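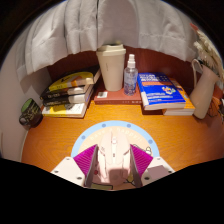

Nicanor Huenchumán『ドスタミコの簿記係』共訳検討会、第28回の記録。2021年3月23日、オンライン開催。出席は前半担当、後半担当、校正、Funariの編集担当、書記。前回の議事録は承認されたが、「議論は建設的であった」の一文のみ、事実と異なるとの指摘があり削除した。最初の議題は第三章のratónである。簿記係の机にいるのが生き物なのか機械なのか、スペイン語では一語で済んでしまう。前半担当は「ねずみ」、後半担当は「マウス」を主張し、双方とも先週から一歩も動いていない。原文は「木の机、白に近い薄桃色の、丸い背」と続くので、校正からは、木の机に薄いピンクがかった白いマウスという組み合わせなら現物で済む、丸い背はどちらの説にも都合がよすぎる、との発言があった。

決定:「マウス」とし、直前の「かじられた台帳」はそのまま残す。読者には二行ほど迷ってもらう。前半担当は決定に従うが納得はしていない旨、記録を求めた。記録した。

議題二 onceの件

夕方の軽食を指すonceは、数字の十一と同じ綴りである。第五章で簿記係が「onceに戻る」と言い残し、最後まで戻らない。前半担当の初稿は「十一時に戻る」、後半担当の初稿は「お茶に戻る」で、同じ章を二人が訳していたことがここで初めて判明した。分担表は作成済みだが、どちらも見ていなかった。書記が作った表である。

編集担当より、十一時か夕方かで簿記係の失踪時刻が変わり、第九章の警察の聴取と合わなくなるとの指摘。聴取では門番が「日が傾いていた」と答えている。門番の証言は信用できないという反論が出たが、門番が嘘をつく理由を誰も挙げられず、取り下げとなった。

決定:「お茶に戻る」。ただし聴取の場面で刑事が「十一時ですか」と聞き返す箇所は洒落であり、日本語では死ぬ。訳注を付けるか、黙って弔うかは持ち越し。
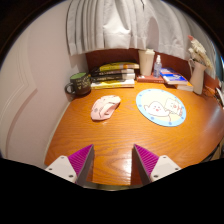

議題三は、本書で最も多く出てくる名詞vetaである。鉱脈の意味もあれば木目の意味もあり、著者は鉱山町の話を書きながら、わざと家具のほうへ読者を連れていく。前半担当は全編「脈」で統一したいと言い、後半担当は、脈のある食卓で夕飯を食べたくないと応じた。校正は、橙がかった茶色の天板に波打つ木目が走り、一か所だけ光が強く照り返しているような面なら、坑道の壁を灯りで照らした描写と重なって見えなくもないと述べ、第七章の食卓の場面をその線で読み上げた。意外によかったので、しばらく全員が黙った。なお、この沈黙は通信障害と誤認され、編集担当が一度退出している。

決定:坑内は「脈」、室内は「木目」。両者が重なる第七章の末尾に限り「木の脈」とする。後半担当より「食卓については諦めた」との発言。

議題四 人名の表記

鉱山技師Clistonについて、「クリストン」と「クライストン」の両案。著者に問い合わせた返事が届いたので、編集担当が紹介した。全文は次のとおり。「町の人はみな違うふうに呼んでいました。お好きなように」。作家の返事としては満点、索引を作る側としては零点である。

決定:「クリストン」。短いほうを採った。

測量士Krishnanは「クリシュナン」で異論なし。ところがクリストンとクリシュナンが同じ場面に並ぶと、校正の目がすべるという。第十二章では二人が見開き一面にわたって口論しており、校正はここで三度、殴ったほうと殴られたほうを取り違えた。口論の場面に限って職名で呼ぶ案が出た。「技師は測量士を殴った」。味気ないが、加害者は明確になる。

決定:第十二章のみ職名を併用する。クライストン案の復活は、決定からまだ五分も経っていないことを理由に見送った。
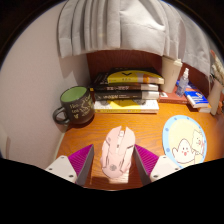

地名のDostamicoについては、すでに「ドスタミコ」で題名まで組んであるため、議題に載せないはずであった。前半担当が、原音では「ドスタミーコ」に近いのではないかと言い出し、編集担当が静かに装幀の進行状況を説明した。音引き一本のために背表紙を組み直す費用は誰の印税から出るのか、という質問に対し、前半担当は発言を撤回した。本日もっとも早い合意である。

議題五 al tiroの件

「すぐに」を意味する口語。字面だけ追うと銃声が聞こえてくるので、辞書を引かなかった場合の被害が大きい。第八章の初稿では、給仕が「撃ちながらコーヒーを運んで」いた。どちらの担当分かは議事録に残さないことで両者が合意し、書記もそれに従う。

決定:「ただいま」「すぐに」を話者によって使い分ける。給仕は「ただいま」。実際にコーヒーが来るのは次の章なので、丁寧なほうが腹が立ってよい。

議題六 訳注の量

現在の訳注は25か所。Funariの希望は「できれば少なめ」で、何か所までなら少なめなのかは示されていない。後半担当の訳注のうち、銅の精錬法を解説したものが一ページ半に及ぶ。編集担当が、この訳注がなくても物語は追えるのではないかと尋ねたところ、後半担当は、訳注がなくても追えるが、訳注があると銅が追えると答えた。

校正より、訳注どうしが互いを参照し、本文に戻ってこられなくなる箇所があるとの報告。訳注九は訳注十四を見よと言い、訳注十四は訳注九に詳しいと言う。

決定:九と十四は統合する。精錬法は三行にする。三行とは版面の三行であって、後半担当の画面の三行ではない。文字の大きさを変えることも認めない。

議題七 あとがき

共訳者あとがきをどちらが書くか。両名とも相手に譲ると述べ、譲り合いが長引いたため、途中から記録を取っていない。編集担当が、二人で一本ずつ書いて半分に削る案を出した。削るのは編集担当である。ここで両名が急に自分で書く意欲を見せた。

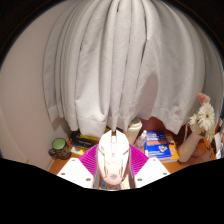
結局、前半担当が作品の背景、後半担当が訳語の選択について書き、合わせて八枚に収めることになった。ratónの件をあとがきで蒸し返さないという条件が付いた。前半担当は「触れるだけ」ならよいかと尋ね、校正が、触れるとは何字かと尋ね返した。二十字で妥結。前半担当はその場で二十字を数え始めたが、進行の都合により会議後に回した。

その他

校正より、主人公の猫の毛色が第二章では灰色、第二十章では縞とある件。原文でもそうなっている。著者に聞けば「お好きなように」と返ってくることが予想されるため、聞かない。原文どおりとする。

編集担当より、帯の文案について。「鉱山、帳簿、そして失踪」。後半担当から、猫が入っていないとの意見。持ち帰り検討。

書記より、用語表の共有ファイルが現在2種類あり、どちらも名前に「最終」と付いている。新しいほうを正とし、古いほうは名前を変えた。変更後の名称は「最終ではない」。分担表も同じ場所に置いたので、今度は見てほしい。

宿題
前半担当:第十三章から第十六章の見直し。あとがき前半の下書き。
後半担当:精錬法の訳注を三行に短縮。onceの訳注案。
校正:第十二章の殴打の向きを全件確認。
編集担当:帯の文案を再提出。猫の扱いを含む。
書記:本議事録。

次回は4月、日程は追って調整する。議題はonceの訳注の続きと、第十七章に突然出てくる韻文。韻文については両担当とも、相手の担当章だと思っていたとのこと。分担表によれば前半担当である。

以上、記録者・書記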